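3.2 Surface moisture and cleaning routine

Households in Lonlow and Prornby were asked to keep their usual cleaning routine for the length of the study. Moisture readings were taken at 2 points on each worktop, one beside the sink and one at the far end, giving 262 valid pairs. Readings taken within an hour of oiling were dropped, following Agarwal.
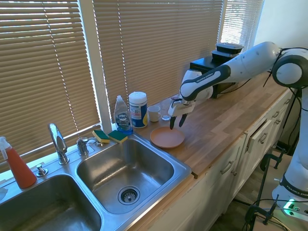

Figure 2. Butcher-block worktop with the grain running lengthwise from the sink area.

The gap between the two points was larger in homes where the wood had not been oiled in the past year. In 27 homes the sink-side reading stayed high overnight - in most of these the sealant joint was also worn. Finish type had a weaker effect than we expected from the Gorstead survey, and the difference disappeared once the age of the worktop was included in the model.

Room humidity was logged from September onward and is treated as a covariate in Section 4. Coding of the cleaning diaries was checked by Noémie MacDonald.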